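Nultard Laboratory Reports Gains in Handling of Everyday Packaging

The Nultard Laboratory for Applied Manipulation has released the results of a study on how robots learn to pick up and place household goods from demonstrations recorded with hand-held grippers. The work was led by Zewditu Gebreyes and carried out with the engineering group at Pluser.

Demonstrations were recorded on white tables in shared rooms, with people at work nearby.
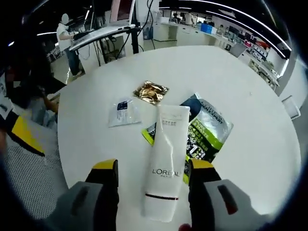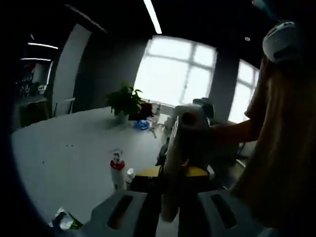
The study set out to answer a narrow question: does a robot learn more from many demonstrations in one tidy setting, or from fewer demonstrations spread over settings that differ in light, table shape and background? To test this, the team gathered 2178 demonstrations of simple tasks involving bottles, tubes and soft pouches. Each task ended with the item set down at a chosen spot or handed to another person.

Two control policies were then trained. The first used only demonstrations from a single table under fixed lighting. The second used the same number of demonstrations, drawn from all of the rooms that took part. Both were run on the same robot arm in a room that neither had seen during training, for a total of 459 trials.

According to the report, the policy trained on varied rooms completed up to 90 percent of the trials with rigid bottles. The single-room policy did markedly worse on the same items, and most of its failures came in the approach, before the fingers had closed. Results for pouches and foil packets were weaker for both policies. The report attributes this to the way soft packaging changes shape once it is touched.

"The background was doing more of the work than we had assumed," said Gebreyes. "When the room changed, the first policy often lost the object before it reached it. We did not see that nearly as much with the second."

Jaime Loureiro, who directs the software effort at Pluser, said the teams had also revised the way recordings are screened. Earlier practice was to discard any demonstration with motion blur or with another person close to the gripper. Under the new method, named Luik, such recordings are kept as long as the path of the gripper can be recovered. Loureiro said the change saved a large share of material that would otherwise have been lost - and that it did not lower the success rate in testing.

The report lists several limits. All trials used one type of arm, and no item was heavier than a full bottle of shampoo. Clear containers remain difficult, especially near a bright window.

A second phase, to be directed by Yeshi Wako, will begin in November and is planned to run for 3 months. It will concentrate on soft packaging and on tasks that require two grippers at once. Requests for the report may be sent to the laboratory's publications office, in care of Jaqueline Orozco.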